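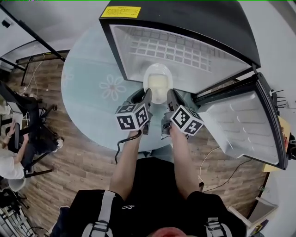
Offene Werkstatt Bakusby, Besuch am 2018-05-04

Kurz notiert, solange ich es noch weiß. Im Zug geschrieben, Tippfehler bitte überlesen.

Hin wollte ich schon im März, da war aber zu wegen Umbau. Jetzt also. Vom Bahnhof zu Fuß, am alten Gelände von Diekmann vorbei, dann durch den Hof und 2 Treppen hoch. Klingelschild gibts keins, man ruft an. Schuhe kann man anlassen, hatte extra gefragt. Drinnen Dielenboden, überall Kabel, angenehm warm. Eintritt frei, Spendendose neben der Kaffeemaschine. Kaffee okay.

Die Gruppe baut am Projekt Allita. Ein Arm für die Küche, der mal Sachen aus dem Kühlschrank holen und wieder reinstellen soll. Läuft seit letztem Jahr, immer abends, alles privat bezahlt. Budget bis jetzt knapp unter 1000 Euro, sagen sie, ohne den Rechner. Den hatte jemand noch übrig.

Vom Arm selbst gabs wenig zu sehen, der lag zerlegt in der Kiste. Schultergelenk hat zu viel Spiel, neues Lager ist bestellt bei Skindamach und kommt wohl erst in zwei Wochen. Schade, dafür war ich eigentlich da. Dafür die Greifer ausführlich! Die werden bei denen erstmal von Hand geführt: in jede Hand einen, vor den offenen Minikühlschrank stellen, und dann zugreifen wie der Arm es später soll. Auf jedem Greifer sitzt ein kleiner weißer Würfel mit schwarzen Mustern, damit die Software weiß wo die Hand gerade ist. Rucksack auf, Kabel dran, los.

Der Kühlschrank steht auf einem runden Glastisch mit Blumenmuster. Höhe passt, sagen sie. Ich hätt ja Angst um die Platte, aber gut. Drin ein weißes flaschenförmiges Ding, mehr nicht. Wird später voller, erst muss die eine Flasche sitzen.

Durfte dann selbst ran. Schwerer als gedacht! Man will ständig die Finger nehmen und hat aber nur zwei Backen. Die Spitzen laufen ziemlich schmal zu, bei was Rundem rutscht das gern weg. 3 Versuche, beim dritten hatte ich sie draußen. Die Tür kam auch dran, die geht nach rechts auf, also mit dem linken Greifer rüber und dann steht man sich selbst im Weg. Geübte machen das in einem Schwung. Nach zehn Minuten merkt man die Unterarme.

Zur Technik, soweit ich mitgekommen bin:

Backen selbst konstruiert und gedruckt, Version 4 inzwischen. Die ersten sind an der Spitze gebrochen, jetzt mit mehr Wandstärke und quer liegenden Schichten gedruckt.

Würfelmuster auf normalem Papier ausgedruckt und aufgeklebt. Matt ist wichtig, glänzend hat gespiegelt und dann war die Position weg. Hat sie einen ganzen Abend gekostet.

Zeitstempel noch unsauber. Linke und rechte Seite laufen manchmal auseinander, muss man nachher von Hand schieben. Daran wird gerade gearbeitet, da saß auch die meiste Zeit jemand mit Kopfhörern dran und wollte nicht gestört werden.

Mechanik kommt zum Schluss dran, also Arm an die Wand oder auf einen Wagen. Da sind sie sich nicht einig. Ich wär für den Wagen - Wand heißt dübeln, und der Vermieter ist da wohl eigen.

Was mir gefallen hat: die schreiben alles auf. Dicker Ordner, jede kaputte Backe mit Datum in einer Tüte abgeheftet. Wer bei uns im Keller schon mal nach einer Schraubenlänge gesucht hat, weiß warum ich neidisch war. Weniger gefallen: Luft. Gedruckt wird im selben Raum, und das Fenster klemmt. Absaugung steht auf der Liste, ziemlich weit unten.

Mitgenommen: eine gebrochene Backe der alten Version als Muster und die Druckeinstellungen auf einem Zettel. Wandstärke ist darauf leider nicht zu lesen, frag ich nochmal nach. Die Dateien für den Greifer wollen sie rausgeben, wenn die Kabelführung fertig ist. Das Kabel schlenkert noch ziemlich rum und man bleibt am Handgelenk hängen.

Für uns überlegen: so ein Handgreifer wäre auch ohne Arm ein gutes Projket für den Winter. Material überschaubar, Drucker ist da. Wer Lust hat, bitte in die Liste im Flur eintragen.

Anfahrt nochmal für alle die auch hinwollen: Hofeingang nehmen, nicht vorne an der Straße, da ist die Tür zu. Vorher anrufen. Fahrräder in den Hof, Parkplätze keine. Nächster offener Abend steht noch nicht fest, trag ich hier nach.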